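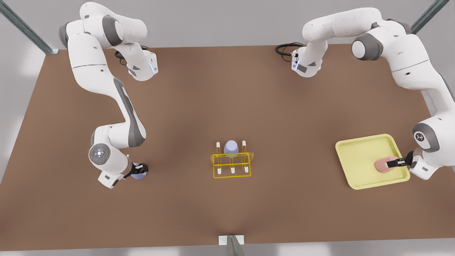

The Kerr simulation: one cup on the rack, one in the right gripper, one in the tray within the left gripper's reach.

STUDENTS TEACH TWO ROBOT ARMS TO DO THE WASHING-UP, MINUS THE WASHING

May 12, 2018 – The robotics club at Grustano College has entered this year's Trotden Student Automation Challenge with a pair of simulated robot arms whose ambition in life is to put cups on a rack.

The club's 11 members have been at it since February. Their entry, named Kerr after a disagreement that went on too long, has to move cups between a tray and a yellow wire rack. The rack has pegs. The pegs, according to the club's progress notes, "have opinions".

All the work so far has been done in simulation, where cups do not break and may be dropped as often as the students like. They have taken full advantage. The software had logged 3,392 attempts by the end of last month, nearly half of them filed under "floor".

"People ask why it isn't playing chess," said Dorin Coman, who teaches the club and supplies its biscuits. "I tell them to try picking up a cup that's lying on its side, with two fingers, without knowing what a cup is. Then we can talk about chess."

Both arms run from a single program, Zultach, written by the students over two terms and rewritten over one rather tense weekend. It decides which arm goes for which cup and, on good days, keeps the elbows apart. A younger group looks after the scoring, and has so far resisted all offers of cake from the older one.

Trotden judges will mark each team on cups placed, time taken and the clarity of its written report. The club feels confident about the cups.

An open afternoon will be held in the college computing room before the final, with two screens set aside for visitors who would like to drive the arms themselves. Places can be booked at the college office. Real crockery will be provided, for tea only.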